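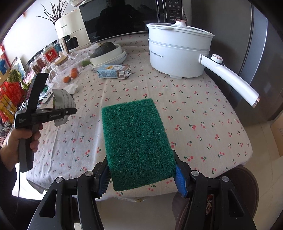 Youth swim team fees, anyone else?

laneline_mom
So the fall sheet for the Jesham team came out Monday and it's $245 a kid before meet fees. Last year it was 200! I've got two swimming and one who wants to start in October. Is this normal now?

Eskil Westerberg
Pool time went up. Bamard charges us by the lane now and the team has to pass it on. Still cheaper than travel soccer, we paid nearly 600 for that.

tumbleturn
Cheaper than soccer isn't much of an argument lol. Bamard has always charged by the lane, at least the four years we've been there. What changed is they added a second coach for the 14 and unders.

laneline_mom
Ok but is the second coach any good? My son is 11 and says he mostly gets told to kick more.

Ebbe Tveit
My daughter dropped a lot of time this summer with the new coach (she's in the 14s) so I'm happy to pay it. He runs them through starts every practice, which the old setup never had time for. Ask about the sibling rate too, it's not on the sheet. You have to email.

tumbleturn
Sibling rate is for three or more I thought?

Ebbe Tveit
Two when we signed up. Could've changed.

Eskil Westerberg
Ljungberg has a rec team with no meets if the little one just wants to try it. Practice is at 6:30 though, so dinner is in the car.

laneline_mom
Emailing tonight, will post what they say about siblings. Does Ljungberg make you buy the team suit?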